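Notebook, Windasside workshop
May 14, 2020
Subject: wash fastness of the new navy, second round

Kalliopi wants a yes or no on the Lelter dye by the end of the week. I don't have one, and I'm writing down why so I don't get talked into a yes over lunch.

What we were told: the new navy holds its color through 30 home washes with no visible change, on the same jersey we already buy, with no extra fixing step. The rep left a folder. The folder has a chart in it with no scale on the vertical axis. I asked for the numbers behind it in January and got the same chart back, larger.

What we did this time: cut strips from both rolls, old navy and new navy, and sewed each one to a strip of plain white cotton so we'd catch any bleed. Ryota ran them through the front loader on warm with the ordinary powder. Line dried indoors, out of the sun. I pulled 2 strips of each after every round and taped them to the card on the wall by the sink. Huiling graded them against the gray scale without knowing which was which. I held the key.

Results so far, six rounds in. Old navy: slight change, slight stain on the white. New navy: slight change, slight stain on the white. Huiling gave them the same grade four times out of six. On the other two she liked the new one better once and the old one better once. That looks like a coin toss to me.

Tatsuya says six rounds is too early and the difference will show later. Maybe. But the folder claims the benefit from the first wash, and he was the one who read that line out loud to us. We can't have it both ways. I'll keep going to 30 because it costs us only powder and patience, but I want it on paper that the early claim has not held up here.

Things I don't trust in our own test:

The water. Windasside is hard water and the folder's tests were probably done on soft. I have no idea which one favors the new dye. Kenta is going to fill a drum at the Drarkidville shop, where they have a softener, and we'll repeat the first rounds with that.

The strips. All of the new navy came off one roll, and the rep picked that roll. If it's the best roll they ever made, we've learned very little.

The light. Huiling did the first three gradings at the window and the rest under the bench lamp. Navy under that lamp looks black to me whatever has been done to it. Regrade all of them at the window, same time of day, before anybody quotes a number from the card.

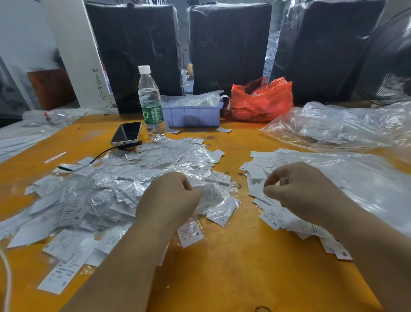

Back to cost, which is where I get really doubtful. The quote is for 600 yards minimum and the price per yard only beats our current supplier if you believe we'll get fewer returns for fading. I went through the returns book with Kenta. Fading is hardly in there. People send things back because they ordered the wrong size or the shoulder seam twisted. A perfect navy doesn't fix a twisted shoulder seam. I said this to Kalliopi and she said customers who are annoyed about fading don't bother to write in. Could be true, but it's also a thing you can say about any complaint you don't have.

Ryota brought up the rub test. Fair point, we skipped it. He did a quick one dry and one damp with white cloth on his finger. Both navies left a mark when damp, the new one a bit more. I'm not going to lean on that, a finger isn't an instrument and he presses hard — but it's the first real difference we've found, and it goes the wrong way for Lelter. Need to borrow the proper rubbing tester before anybody repeats it outside this room.

Also noted: the new cloth feels a little stiffer before washing. After the first wash I can't tell them apart with my eyes shut. Tatsuya says he can. I handed him two pieces of the old one and he picked the "new" one with great confidence, so I've stopped recording hand feel.

To do

Finish the 30 rounds, same powder, same setting. Ryota to write the round number on each strip in laundry pen before it goes in. The pencil washed off two of them and I had to throw those out.

Regrade the whole card at the window. Huiling first, then me, no talking.

Ask Lelter for a piece from a roll we choose ourselves. If they say no, that goes in the book too.

Kenta: soft water from Drarkidville.

Told Kalliopi she'll have a grade sheet and no opinion until the last strip is dry. She said I already have an opinion. Fine, but it's not on the sheet.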